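Skamton Wants to Be a Startup Hub, Again

Every few years somebody decides that Skamton is the next big tech city. The last time was when Clistemura opened an office over the old shoe store, stayed for 18 months and left behind a foosball table. Now it's back on, thanks to Todorova, the payments company, which has just raised $335 million and says it will hire "aggressively" downtown. I've read the press release 3 times and still can't tell you what they'll be hiring people to do.

My friend Lumturie Begović moved her company out of Warstead in October on the strength of this sort of talk. She has 5 employees and pays less rent than she used to pay for parking. She also has to fly back to Warstead whenever she wants to meet an investor, and they all ask her when she's moving home.

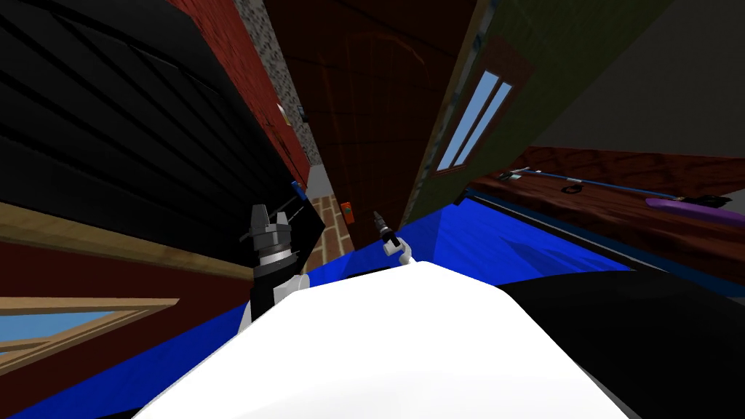
Money is the part the city keeps skipping over. One giant round for one company doesn't trickle down to the folks upstairs with a half-built app and a credit card. Most of Todorova's cash came from out of state, and I'd guess most of it will go back there as ad spending.

Still, the coffee has improved, and I've overheard the word "runway" at the post office. Lumturie has signed her lease for another year. I asked if that was a vote of confidence and she said the landlord threw in the parking.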